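Casamico Learning Centre
Gallery: The Play Market

The Play Market is part of the early years provision at the Casamico Learning Centre. It was set up in August under the direction of Elaine Camargo, with play food supplied through the Drimari toy library. The gallery is intended for parents, carers and settings considering a similar resource.

Play produce is kept in clear zip bags, so that children and staff may see the contents before a bag is opened. Baskets are provided for shopping, sorting and carrying. Settings borrowing the collection are asked to return each bag closed and each basket empty.

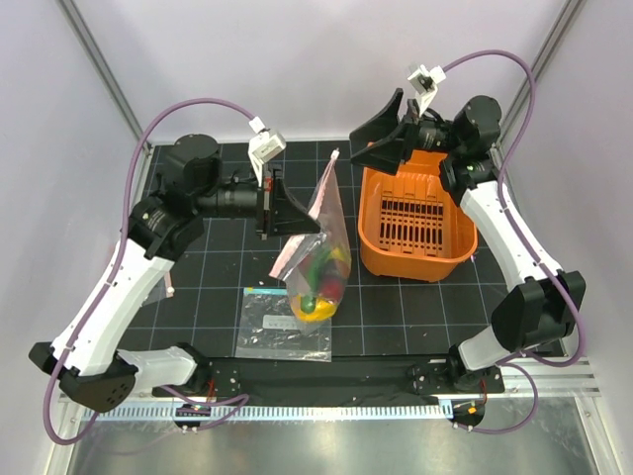
Sorting is introduced in the first session. Children are invited to group the fruit and vegetables by colour, by size or by the meal in which they might be eaten, and to explain their choice to a partner. The activity may be repeated at home with items from the kitchen cupboard.

The full collection holds 51 pieces and is lent for periods of 26 days. Items should be wiped with a damp cloth and left to dry fully before packing. Damaged pieces should be set aside and reported to Zorica Dimitriou at the Mosum Road office, who will arrange a replacement.

The collection is suitable for children aged 2 and over, with adult supervision at all times. Bookings for the coming term are now open to registered settings. Request forms are available from the Centre's reception and should be returned before the end of the month.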